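In defence of the metal bin

When we moved the household stores out of the spare room in Nendley last August, I threw away 24 cardboard boxes and eight plastic tubs. The boxes had gone soft at the corners. The tubs had split, mostly at the handles, and one had lost its lid years before. I replaced the lot with a few metal bins, bought second-hand from a clearance firm called Boychuk, and I have come to think that most homes would be better off doing the same.

The case against metal is easy to make. It is heavy, it is noisy and it costs more. A plain steel bin of a decent size cost me 70 pounds used, and the catalogue from Sinia lists plastic tubs of the same volume for a fraction of that. Metal is cold to handle in an unheated room. If you drag it over floorboards it will mark them, and if you drop it on your foot you will remember it.

All true, but the price only looks bad if you count it once. I had been buying two or three tubs a year for as long as I can remember, and none of them went anywhere except the tip. A metal bin gets scratched and dull along the bottom, where everything lands, and then it carries on. I don't mind the wear. A worn floor in a bin does no harm to what is kept in it.

Shape matters more than people think. Storage is usually sold with straight sides because straight sides stack neatly and fill a shelf. A straight-sided tub is a nuisance to get things out of, though. Small items collect in the corners at the bottom and your knuckles scrape the wall going after them. Sloping sides waste a little space on paper and give it back every time you reach in. 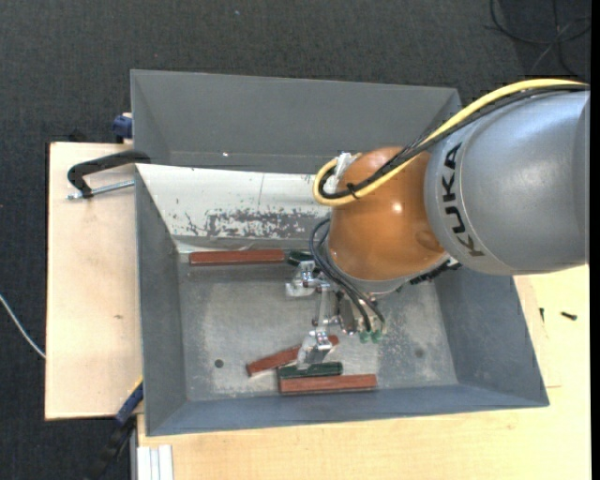
The other thing I would argue for is leaving the top open. I know this is a minority view. Lids keep dust off, and they let you pile one container on another, but a pile is where useful things go to be forgotten. In the old spare room I owned three rolls of the same tape — all unopened, all in different tubs, all under something else. With an open top you can look in as you walk past. If a bin is filling up with rubbish, you know about it.

There are limits. Papers, blankets and anything that minds the damp should have a lid, and I keep those in a cupboard. Food is a separate matter altogether. I am talking about the hard, awkward stuff that every house has: tools, fittings, spare parts, the things that are too useful to throw out and too dull to display.

What you stand the bin on deserves some thought as well. I had ours straight on the floor for the first month, and it was a mistake. Bending down to the bottom of a deep bin is bad for the back, and grit gets everywhere. Now they sit on a low bench I bought from Avik, knee height, with a strip of old carpet under the legs to stop it creeping. It took an afternoon to put together and needed one extra bracket.

I still have one plastic tub, for the garden hose. It cracked in the spring and I haven't got round to replacing it.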